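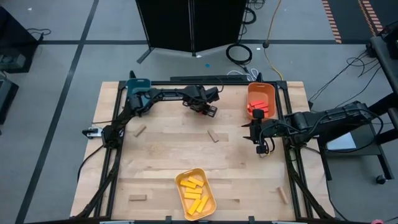
Filling the gaps in the Purkar river readings
Project report, second year statistics
2020-04-19

I'll start with the data, as that's where most of my time went. The Purkar has a gauge just below the bridge in Cekon, and somebody has been writing down its level (on and off!) for years. What I was given was a spreadsheet of 3,330 daily readings, with 126 of them blank and a lot more that looked wrong. My supervisor, Ekaette Omoregie, asked whether I could fill the blanks sensibly and say how sure I was about each one. That second part is what made it a proper statistics project, and it's also the bit I badly underestimated when I said yes.

Cleaning came first. Some levels were in centimetres and some in metres, sometimes in the same month. A few had a comma where the decimal point should be, and my script cheerfully read those as text and threw them out. I wrote a little checker that flags any day where the river seems to jump by more than a metre overnight, then went through the flagged days by hand with a cup of tea. It flagged 67, and most were unit mix-ups. The rest I left alone, as rivers do jump sometimes and I didn't want to tidy away the interesting floods.

We use cookies to improve your visit and to remember your settings. Accept all | Manage preferences

For the actual filling-in I tried three methods. The first was a straight line between the readings on either side of the gap, and I fully expected it to be rubbish. The second used rainfall from the Donnelly weather station upstream, in an ordinary regression with the rain from today, yesterday and the day before. The third was a Gaussian process, which Bayu Yeoh had used for his own project on bus times and kindly talked me through twice (the first time I nodded a lot and understood very little).

To compare them I hid readings I did know and asked each method to guess them back. My first go at this was wrong. I hid single days at random, and of course the straight line did brilliantly, because a river today is nearly always close to the average of yesterday and tomorrow. But the real blanks mostly come in runs of a week or more! Morenike Danladi spotted this when I showed my slides in January, and I had to redo the whole comparison with gaps of realistic length. In total I hid 1,149 readings over all the repeats.

With the longer gaps the order changed. The straight line was still fine in summer, when nothing much happens, and hopeless in winter. The rain regression did better in winter but always came in a bit low at the peaks. The Gaussian process with rain added as an input had the smallest average error, though the win over the regression was smaller than I'd hoped for after all that fiddling with length scales.

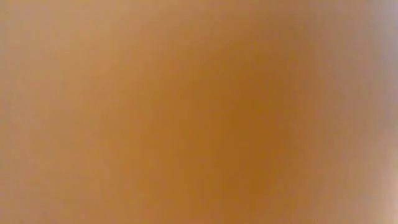 Page 4

The intervals were more of a worry. I wanted 90 per cent intervals that really did contain the hidden value nine times in ten, and in quiet months they were far too wide while in floods they were too narrow. The model assumes the noise is the same size all year round, and it plainly isn't. Taking logs of the level helped a good deal. Letting the noise depend on recent rain would probably help more, but I ran out of term before I got that working.

I should say something about software too. I did everything in Sitelier notebooks, which were lovely for plots and painfully slow for the big matrix in the Gaussian process. Czesław Szewczyk suggested fitting each winter separately, and that took a run from all night down to the length of a lunch break. You lose a little at the joins between winters, but I checked the gaps near them and couldn't see any harm in the errors.

If I carry on with this next year I'd like to get hold of a second gauge further down the river, so that a gap in one can borrow from the other. Holger Dalen has offered to ask at the boat club, where there's meant to be a paper log. The code and the cleaned readings are on the department shared drive, in the folder called purkar_final_2 (please ignore purkar_final).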